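ok bread thread bc three people asked and im not typing it out in dms again

for anyone new. I bake out of my own kitchen, mostly braids and knots, sell a few baskets on the side. started in February with one loaf pan and a bad attitude

first thing. the dough. same dough for the knots AND the braid. stop making two doughs. I did that for months, so many bowls

flour, milk, yeast, 3 eggs, butter, sugar, salt. I go by weight. flour is 456 grams and butter is soft not melted. SOFT. Letay melted hers and texted me a picture of soup

milk warm like a bath. if it hurts your finger let it sit

knead till it stops sticking to the bowl and starts sticking to itself. idk how long. my mixer is an old Arnell and it walks across the counter so I stand there holding it like a toddler

first rise goes overnight in the fridge. cold dough braids SO much better. warm dough just stretches and sulks

ok braiding. three strands, fat in the middle skinny at the ends. start in the MIDDLE and work out both ways. if you start at one end that end comes out tight and the other end is a flipper

pinch the ends and tuck under. tuck more than you think. mine popped open in the oven twice last month and looked like a squid

knots: roll a rope, tie it once, poke the tail up thru the bottom. done. they come out lumpy. they're supposed to be lumpy. Iqra measures hers with a ruler and they look great and also she is done at midnight

second rise till puffy. poke it, if the dent comes back slow you're good. if it springs right back go fold some laundry

egg wash. this is the whole shine thing everybody asks about. one egg, splash of milk, pinch of salt, and brush it TWICE. once right after shaping, once right before oven. get down in the creases but dont let it pool or you get scrambled egg in your braid

bake at 350. knots come out way before the braid, dont put them on the same tray like I did. if the top is getting too dark lay foil over it, loose

and then leave it aloneee. it needs to cool on a rack all the way before it goes anywhere near a basket. warm bread in a basket = soggy bottom, ask me how i know
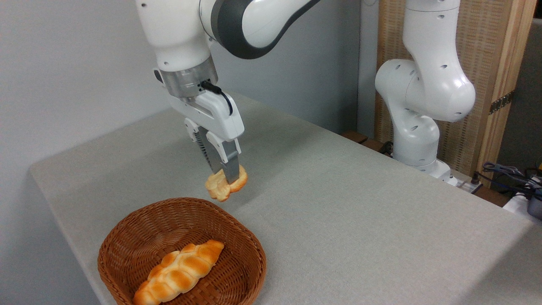
ok basket part, which is really what Rochelle wanted and I made her scroll thru all that lol

braid goes in first and it goes in on the DIAGONAL. you get a longer loaf in the same basket that way. straight across it always looks like it's parked

if it's a bit long let one end ride up on the rim. looks generous. sawing the end off looks like you sawed the end off

knots go in the gaps after. shiny side up obviously. lean them on the braid a little, dont line them up like eggs

pick them up by the sides. never press on the crust, it cracks and flakes and you cant fix it. I used to palm them like baseballs and every single one had a thumb dent

cloth or no cloth? I go back and forth. for carrying yes. for the table I like seeing the weave. reddish brown wicker with gold bread is just nice, it doesnt need help

Humaira lines hers with parchment and it's very tidy and she gets no crumbs in the weave. speaking of which. crumbs in the weave. dry pastry brush, then flip it over and smack the bottom over the sink. do not soak wicker. I soaked one and it dried shaped like a potato chip

thick rim is what you want if you're buying baskets btw. the thin rims unravel where you grab them. mine are from Ekanness, the shop by the bus stop, not the online one

someone asked if it keeps. day one amazing, day two toast it, day three french toast and it's better than day one imo. freeze the knots, braid freezes fine too but slice it first or you'll be there with a hacksaw

Vikas wants to know can you do it dairy free. yes, oat milk and whatever stick butter you use. bit paler on the bottom. top is still gold if you do the double wash

seeds: sesame ok, poppy ok but they get in everything. I had poppy seeds in my phone case

oh and salt. I forgot the salt once and served it to actual guests. put the salt out on the counter before you start, thats the system

184 knots last month if anyone's counting, I am, my wrists are

will write up the actual recipe with all the weights tonight if the second batch behaves. timer going gotta run

edit: diagonal. DIAGONAL. Rochelle I saw your pic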